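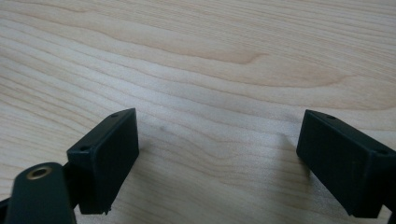

Foreign Coins in a Village Shop: the Undby Account Book and the Scandinavian Monetary Union

Project report, second-year module in Money and Banking History
Kaja Ots
Supervisor: Clodagh Brophy
Submitted August 24, 2018

1. Introduction

In 1873 Sweden and Denmark agreed to use a common unit, the krone (in Swedish krona), which was defined by a fixed weight of gold. Norway joined two years later. Each country kept its own mint and its own central bank, and put its own king on the coins, but the coins of one country were legal tender in the other two. The agreement is normally called the Scandinavian Monetary Union.

Most of the books I read for this project describe the union from the side of the central banks. They explain the gold parity, the settlement of claims between the banks, and the question of who earns the profit when a small coin of cheap metal circulates in the neighbour country. I wanted to look from the other side, which is the side of a shopkeeper. If a customer comes with a Swedish coin to a Danish shop, does the shopkeeper care? Does he write it down?

My project uses one account book from a general shop in Undby. The shop was owned by the Arnardóttir family and sold flour, lamp oil, rope, coffee, nails and similar goods. The book covers the year 1901. It has 116 written pages and is now in the possession of Ketill Hallgrímsson, who kindly allowed me to read it and to make a transcription.

2. Research questions

My first question was whether the shop recorded coins from the other union countries separately from Danish coins. My second question was whether there was any difference between coins and banknotes in how the shop treated them.

In the project plan from November I had a third question also, about coins from outside the union, especially German marks. I had to give it up. The book has only two entries about marks and both of them are crossed out by the person who wrote them, so it is not possible to say anything from this material.

3. Background

It is important to understand that the union was first of all a union of coins. The convention did not oblige anybody to accept the banknotes of the neighbour countries. For a gold coin this makes little difference, because the gold coin contains its value. For the small silver and bronze coins it is more interesting. They contained metal of lower value than what was stamped on them, and they were still accepted across the borders, up to certain limits for each payment. The public treasuries had to take them, and each state had to redeem its own small coins when they were returned.

Banknotes came later and by other steps. In 1885 the central banks of the three countries began to let each other draw drafts without charge. In 1894 the Swedish and Norwegian central banks agreed to accept each other's notes at par. The Danish central bank entered the same kind of arrangement in 1901. My account book is from exactly this year, and for this reason I hoped to find some trace of the change.

The gold convertibility of the three currencies was suspended at the outbreak of the war in 1914. After this the values of the three kroner began to move apart, and the free exchange at par could not continue in practice. The three countries still have currencies of almost the same name, but the exchange rate between them is no longer one to one.

4. Material and method

The account book is a day book. Every line has a date, a name or the word "cash", the goods, and a sum in kroner and øre. On the right side there is a narrow column without a heading. In many lines this column is empty. In others it contains a short note, for example "later", "half", or the name of another person who will pay.

I transcribed all lines where the right column contains a note. The transcription was made in Diteo, a table program that our department uses for coding of text sources. I gave each note one code: credit, payment by another person, payment in goods, foreign coin, foreign note, or unclear. Frida Blöndal coded the same lines without seeing my codes. Where we disagreed we discussed the line, and if we still disagreed after the discussion the line was coded as unclear.

Reading the handwriting was the slowest part of the work. There are at least two hands in the book. The first is regular and easy to read. The second hand appears mostly in the winter months, it is smaller, and it uses abbreviations which the first hand does not use. Hafþór Kirkegaard helped me with these abbreviations, and he also corrected my mistake with the letter "n", which I had in several places read as a sign for Norwegian when it only means that the same goods are repeated.

5. Results

Notes about foreign coin are rare. I found them on 11 pages of the book. On all the other pages no foreign coin is mentioned at all.

In each case where the coin is from Sweden or Norway, the sum is entered in the kroner column at its full value. There is no deduction and no extra charge. The note in the right column is only the word "Swedish" or "Norwegian". Several of these entries are for rather large purchases, such as rope or a barrel of salt, where one would expect payment in larger coins. For small purchases there are almost no notes.

The notes about foreign banknotes are even fewer, and they look different. Here the second hand writes the name of the customer in full, also when the customer has paid the whole sum and owes nothing. In the ordinary cash lines this is not done. In one case the line ends with the words "to be taken to Dradinov", and a later line shows that the same sum was received back without loss. Dradinov seems to be a merchant with whom the shop had regular business, as the name comes back many times in connection with deliveries of coffee and sugar.

6. Discussion

I interpret the result on coins in this way: Swedish and Norwegian small coins were so ordinary in the shop that the person at the counter did not see a reason to write them down. The silence in the book would then be a sign that the union was working. However, I must be careful with this conclusion. The silence can also mean that few foreign coins came to Undby. From the account book alone I cannot choose between these two explanations. A coin which is put in the drawer without a note leaves nothing behind for the historian.

The large purchases speak a little for the first explanation. If the shopkeeper notes the origin only when the sum is large, he had perhaps some practical purpose with it, for example that he wished to use these coins to pay a supplier on the other side of the Sound. My supervisor suggested that it could also be connected with the limits on how much small coin one had to accept in a single payment. I have not found any remark in the book which supports this, but I have not found anything against it either.

For banknotes the evidence is thin, but it shows more care. The full name of the customer makes it possible to go back to him if there is a problem with the note. I had hoped to see that this habit disappeared during the year. It does not. The last note of this kind stands only a few pages before the end of the book. An agreement between central banks does not necessarily reach a village counter in the same year, and it is also possible that the family never heard of it.

In the literature the union is sometimes compared with the euro. I think that my material is not suitable for such a comparison. The euro countries have one central bank and one banknote series, and the Scandinavian union had neither.

7. Limitations

I have used one book from one shop and one year. The book from the year before, which would be necessary for seeing a change, has not been preserved. The code "unclear" was used more often in the winter part than in the summer part, because of the second hand, and this can have hidden some notes about foreign money. I also do not read old Danish handwriting as a native reader would do.

8. Further work

The parish of Undby has a poor relief account from the same period, which I have seen but not transcribed. It lists what was collected in the church box, and in some places it divides the coins by country. This source could help to decide how many foreign coins were moving in the area. If I am allowed to continue with the subject in my bachelor thesis I would begin with this account.

Acknowledgements

I thank Ketill Hallgrímsson for access to the account book, Frida Blöndal for the second coding, and Hafþór Kirkegaard for help with the handwriting. Clodagh Brophy read two earlier versions of the text and corrected my English in the first of them. The remaining errors are mine.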